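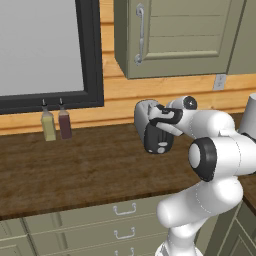 How do I know a fair trade shop really pays its makers?

Murali Rodrigues
I want to buy 14 baskets from Covora for my sister's wedding in December. Their site says "fair pay" and that's it. Who do I ask?

Vilja Ahonen
Email them! I did that with Jollow and got a whole price sheet back in three days (the weavers get half up front, which I loved).
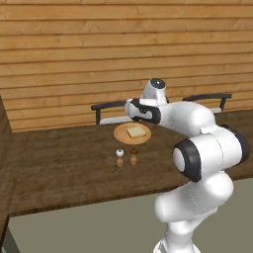 Table and plank wall

Sukprasert
I just buy what I like. Never had a problem with Covora, shipping took 21 days though.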